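Flandomard opens orders for hand-held gripper kit, but the savings are hard to check

Flandomard has begun taking orders for the Korodex, a hand-held gripper kit sold to small shops that want to teach a robot arm a job without hiring a programmer. The company says a worker can pick up the tool, do the task a few dozen times and have a working routine by the end of a shift.

That is a big promise, and the material released with the kit does little to back it up.

The Korodex comes as a two-finger gripper with a trigger handle, a camera mount, a charging dock and a year of access to Skála, the software that turns recordings into instructions for an arm. The arm itself is extra. So is any change to the workbench, which Flandomard's own setup guide says should be "clear, evenly lit and covered in a plain surface where possible."

Plenty of real benches are none of those things. A packing station at four in the afternoon has tape ends, coffee rings and sunlight coming in sideways. Flandomard says Skála can cope with "normal variation" but does not say what it counts as normal.

The sales sheet leans on one trial, run at Bradurel, a mail-order supplier of kitchen goods. Workers there recorded 500 passes of a table-level handling job over 12 working days. The sheet reports that the arm later finished 57 percent more items per hour than it had with its old routine. It gives no figure for how the arm compared with a person doing the same work, and it does not say how many items were dropped, missed or put in the wrong place.
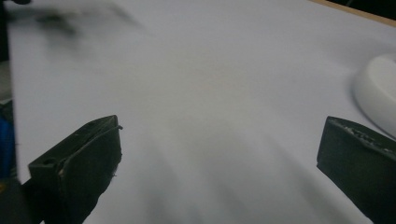

Does the kit replace a robot programmer? For simple, repeated jobs it may cut down the hours, but someone still has to sort the bad recordings from the good ones, set the arm's limits and test the result.

At Bradurel that sorting was done by Flandomard's own staff, a detail found in a footnote on the second page. A shop buying the kit on its own would have to do it in-house or pay for a support plan. Prices for the plan are given only on request.

Wear is another open question. The gripper's fingers are sold as replaceable parts, and the warranty treats them as consumables, which means they are not covered. Flandomard would not give an expected life for a set, saying it depends on the material being handled. That is fair enough as far as it goes — but a buyer trying to work out a yearly cost needs a number, even a rough one.

There is also the matter of who keeps the recordings. Under the standard terms, files sent to Skála may be used to improve the software for all customers. Buyers can opt out in writing, though doing so turns off automatic updates. A shop with a process it would like to keep to itself should read that section before plugging anything in.

To its credit, the kit can be returned within some 2 months if the software fails to produce a working routine for an agreed task. The catch is in the word "agreed." The task has to be approved by Flandomard first, and the terms rule out clear film, loose cloth and anything the company considers too shiny.

First kits are due to ship in August. Flandomard says a second trial, at a site it has not named, will be published before then. Shops that can wait for those results probably should, and they should ask for the drop rate along with the speed.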